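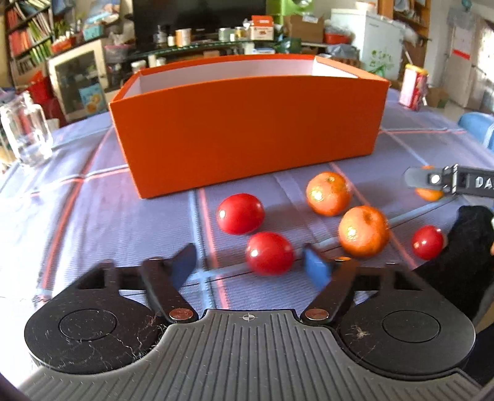 Fruit sorting task with fruit on the table, near gripper open, second one partly in view, box behind the fruit.

Course Notes > Robot Practice > Week 4: House Rules for Hand-Held Collection

Okay, so last week a few of you asked why I keep going on about rules when the whole job is putting tomatoes and oranges in a box. Fair! My answer is that I once had to throw out 241 recordings at Menel, and every one of them looked fine while we were making it. I still get a bit grumpy thinking about it.

Rule 1. Set the table, then leave it alone. Put the fruit out in front of the box with room for the fingers to get around each piece, and once you've started, no nudging things into place with your bare hand (Kanako Matsuda calls this "helping", and she doesn't mean it kindly).

Rule 2. One grip, held until you're over the box. Bring both pads in level, close until the fruit is firmly held, and stop squeezing. Tomatoes bruise and then they leak, so swap out any that have gone soft. If you drop one, keep recording and mark the take as a drop. We want those too!

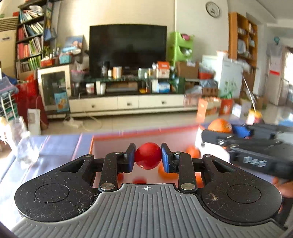
Rule 3. Two hands, two jobs

This is where people get tangled. With a gripper in each hand it's so tempting to go for the box with both at once, and then the bodies knock together and you've got a mess. My rule is that one hand goes in, lets go and comes out before the other one crosses the rim. You can be holding a piece with the waiting hand, that's fine, just keep it off to the side. Lower the fruit before you open the pads. No tossing, please.
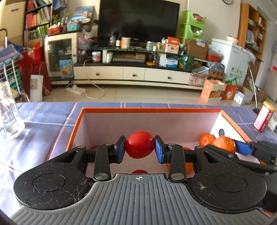
Tomato held over the box, second gripper coming in from the right.

For September's group I'd like the written log done the same way by everybody: task name, start, stop, drops, and your initials. Noemi Thibodeaux has the blank sheets. Read Rule 3 again before your turn.

Related handouts
Wiping down pads and housings
How to fill in the drop log
Notes from the Anberg visit (Sadao Fukuda)
Week 5: Cloth and other floppy things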